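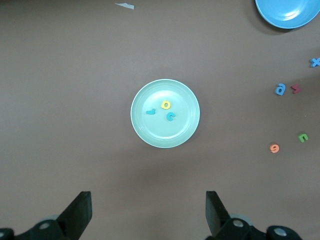 *Figure 6-1. Wrist camera view with the gripper open and foam letters on the mint plate.*

## 6.2 Fault 466: Gripper did not close on part

The Zudeo controller raises fault 466 when the fingers reach the end of their travel before the force reading goes up. With foam letters the usual cause is a grip that lands too high on the piece. Fault 469 is a different matter – it means a finger has jammed or the linkage is binding. See 6.3.

**CAUTION:** Both arms stay powered after a 466. Press the red button on each base before reaching onto the table.

1. Note the fault code and the arm shown on the pendant.
2. Press the red button on both bases.
3. Pick up any letter lying under or between the fingers. Leave the others where they are.
4. Check the finger faces for foam crumbs and wipe them with a dry cloth.
5. Check the bolt heads on the gripper linkage. If one turns by hand, stop and go to 6.3.
6. Release both red buttons and select **Home**. Stand clear of the table until both arms are still.
7. Open the wrist camera view. Both fingers must be in view, with table showing between them.
8. Lower the grip height by 2 mm and run one pick at slow speed.

**Note:** Do not raise the force limit to clear a 466. At the Midstead site this was done in June, and the next stop was a 469 with a bent finger.

If the fault comes back on the same letter, change the letter. If it comes back on different letters, repeat the table height calibration (section 4). Finger pads are due for replacement at 3,000 cycles, sooner if the faces look shiny.
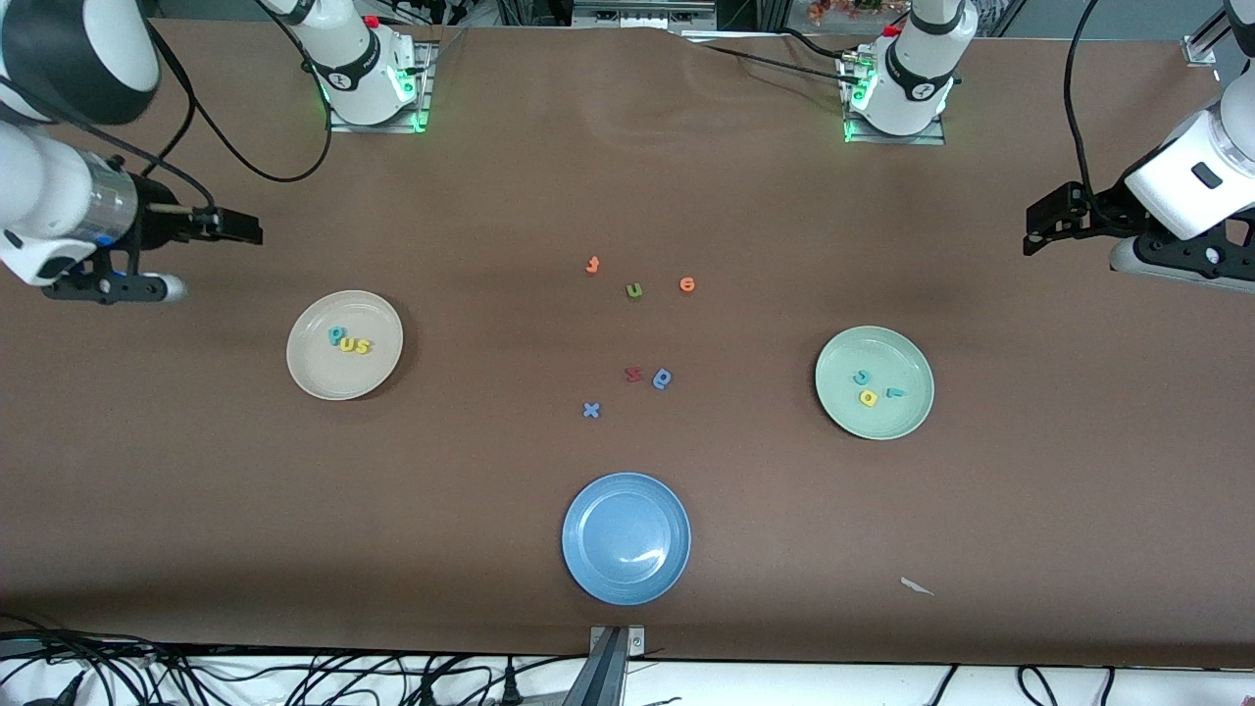

Can I clear a 466 on one arm while the other keeps working?

Stop both arms first. They share the space over the table, and homing one arm can move it across the path of the other.

Repeat faults go to Desta Kassa at Stidberg support. Send the log file and the grip height in use. For stations supplied through Assefa, include the order number.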